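Chicken thigh trials, notebook 2, November

Carrying on from the braise pages. The question is still whether we salt the thighs the night before or put all the salt in the liquid. Lok-yiu wants one method written down before the menu changes, and so do I, because at the moment each of us does it our own way and the pots don't taste the same.

Batch A: salted overnight, skin on, uncovered on a rack in the bottom fridge. Raw weight 1,953 g for the tray. Patted dry in the morning, browned skin side down in the wide pan, then into the oven at 160 with stock, two onions, bay and the last of the cider. Lid on for the first hour, off after that.

Batch B: straight from the packet. Raw weight 1,919 g, so near enough the same. Same pan, same onions, same oven shelf once A was out. All the salt went into the stock.

Browning took longer for B. There was a lot of water in the pan and I had to pour it off twice before the skin took any colour. A was done on the first side in nine minutes and came away from the pan without tearing. Two of the B pieces left their skin behind.

Both came out tender. A tasted seasoned right to the bone. B was fine at the edges and flat in the middle, and the sauce was too salty to reduce any further, so it stayed thin. I let it down with 200 ml of water and a spoon of mustard and it was eatable, but it isn't what we want to send out.
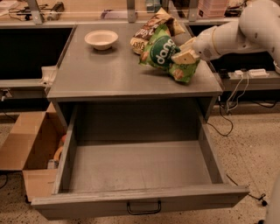
Skundau, November

Second session, in the Skundau kitchen. The oven there runs hotter than ours. Set to 160 it read 29 degrees over on the hanging thermometer, so I turned it down and waited for it to settle before putting anything in. Write this on the card by the door, we forget every time.

Only the overnight method this time, with two changes. Less stock, so the liquid comes halfway up the meat and the skin stays clear of it. And the onions cut in thick wedges, as the sliced ones had gone to nothing by the end of batch A.

Halfway up is right. The skin stayed crisp for most of the cooking and only needed a few minutes under the grill. The wedges held their shape. I would still take them out for the reduction and put them back at the end.

Tried the Trorko cider in place of the usual one. It's sweeter, and by the time the sauce had reduced it was too sweet for me. Juno liked it. Lok-yiu Leung thought a splash of vinegar would sort it out, and it did, one teaspoon for the whole pot. If we can get the dry one we should stick with that.

Mash was made with the floury potatoes from Hung. Good flavour, slow to cook. Start them before the lid comes off the chicken or everybody ends up waiting.

Leftovers cooled in the shallow tray and put away by four. Tasted cold the next day, the jelly had set firm and the meat was better than it had been hot. Worth thinking about for the lunch list, pulled off the bone with some of the jelly stirred through and pickled onion on the side.

To do:
Overnight method again with boneless thighs, shorter time
Try half the salt and taste at each stage
Ask Hung about a smaller sack of potatoes
New thermometer for our own oven, the old one sticks
Copy the timings on to the wall sheet once Lok-yiu has checked them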